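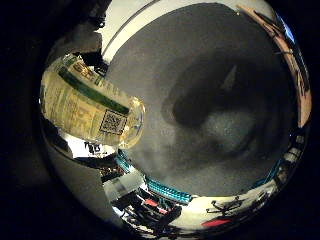
Wrist cam view, bottle in the grip, pad on the right

clorkska_bench
Posted July 9, 2023
Looking for opinions on pad wear. The cell does one job, picks small clear bottles with a cream label and turns them so the QR code can be read. It has done 3000 picks on this set of pads. There is a darker smudge across the middle of the finger and I can't decide if the surface is going or if it's only a shadow. Gedon (who sold us the pads) say swap the lot. They would, wouldn't they.

wet_solder
I wouldn't swap anything on the strength of that picture. It's blurry right where you want it sharp. Could be a reflection for all I can tell.

peeters_fan
Disagree. We changed ours in April after 378 picks went by with the label creeping round a bit more each time. If there's a patch in the middle of the pad, that's where the load goes. Change it.

wet_solder
And did the creep stop? You also re-zeroed the grip force that week, you said so in your own thread. So which one fixed it?

peeters_fan
Fair, both were done together. I still say pads.

clorkska_bench
Label isn't creeping on mine as far as the log shows. 20 missed reads, nearly all from one batch, and I suspect the labels more than the finger.

bornesano2
Wipe the pad with a damp cloth, let it dry, take the same view again with the same bottle. If the dark bit is still in the same place, turn the lamp off and try once more. Costs you nothing. I'd also tidy the cables on that bench before the arm finds one, the teal one especially.

clorkska_bench
Cables are on the list – they have been for a while. Will do the wipe test tonight.

wet_solder
Write down the pick count when you do it. Last time somebody here did a wipe test we got "looks better" and no number.

clorkska_bench
Wiped, same bottle, lamp on and off. Lamp off it's fainter but I wouldn't swear it has gone. Leaving the pads on for another 773 picks and then I'll look again. Gedon can wait.

peeters_fan
You'll be ordering pads before that.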